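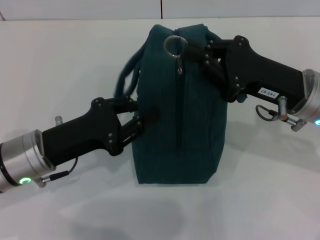
Practical Philosophy

Home | Guides | Reading Lists | Letters | About

How to Keep an Evening Review

Seneca describes the habit in his essay On Anger. Once the lamp was out and his wife had gone quiet, he went back over his day and asked himself what he had done badly and what he might do better. He says he slept well afterwards. He borrowed the practice from an older philosopher called Sextius, so it was second-hand even then.

You need a notebook, a pen and ten minutes. I use a plain Vilero pad, but a school exercise book will do.

1. Pick a fixed time

Mine is 9 in the evening, after the washing up and before anything on a screen. If you leave it until you are in bed you will fall asleep halfway through, or start arguing with yourself and not sleep at all.

2. Go through the day in order

Start with getting up and work forward. Don't write yet. You are only trying to remember what happened: who you spoke to, where you were short with someone, what you put off. Most days this takes two or three minutes.

3. Write two entries

Keep it to 2. The first is something you would do differently, put as an event and not as a verdict on yourself. "I interrupted my brother twice on the phone" is useful. "I am a bad listener" gives you nothing to work with tomorrow. The second is something that went as it should.

4. Add one instruction for tomorrow

Make it small enough to check. "Be patient" is too vague. "Let the other person finish" can be answered yes or no the next evening.

5. Close the book

Seneca tells himself to see that he doesn't do it again, and adds that for now he is forgiven. Say something similar and stop there. Going over the same fault for an hour is a different activity.

If you miss a night, carry on the next day without filling in the gap. I started in October and have 267 entries, with a long hole in the spring when we were moving to Stestden. On the first of each month I read back over the last few weeks. The same three or four complaints come up again and again, and those are the ones worth your attention.

Zubaida Yousafzai

Related guides
What Epictetus Meant by "Up to Us"
Reading Seneca's Letters in Order
How to Start a Commonplace Book
Epicurus on Friendship
Walking and Thinking: A Short Reading List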